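Home | Talks | Members | Contact
Reading time: 2 minutes

Textile Reuse at Nivudgate: speaker notes
Oana Iordache, Hallico

1. Opening
Thank the hosts. State that the January collection brought in 252 garments, of which 195 were fit to be worn again. Pause before moving on.

2. Outerwear
Padded coats are slow to sort and costly to store. Hallico asks that each is laid flat, with the sleeves out, before it is graded. Allow the slides to run without comment.
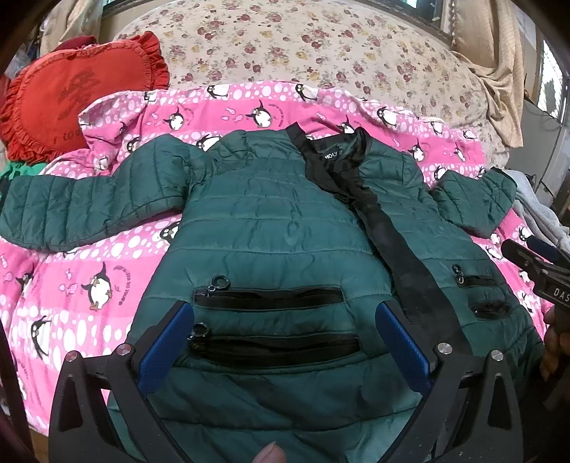
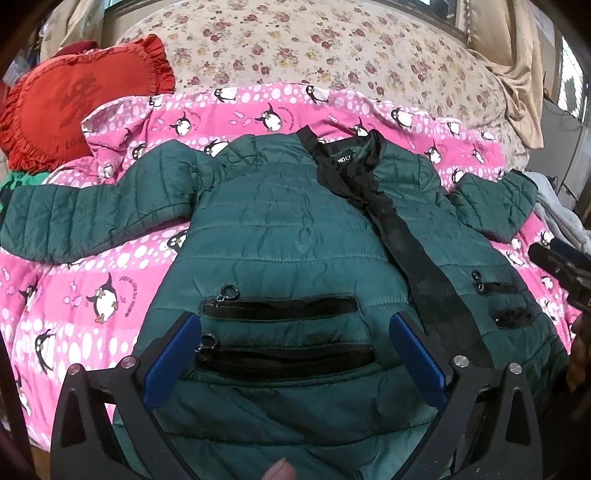
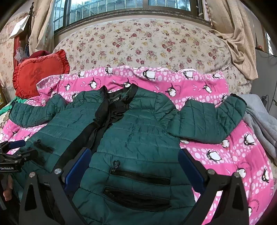
Quilted jacket, dark teal-green, label at the collar.

3. Storage
Members are advised not to compress padded items for more than 20 weeks. Refer to the Engebretsen guidance — copies are at the door.

4. Requests to members
Report totals by weight and by item. Keep children's sizes apart. Questions will be taken until 2 pm.

Related
Dastesitz: sorting wool by grade
Footwear in pairs: a short guide
Nivudgate collection points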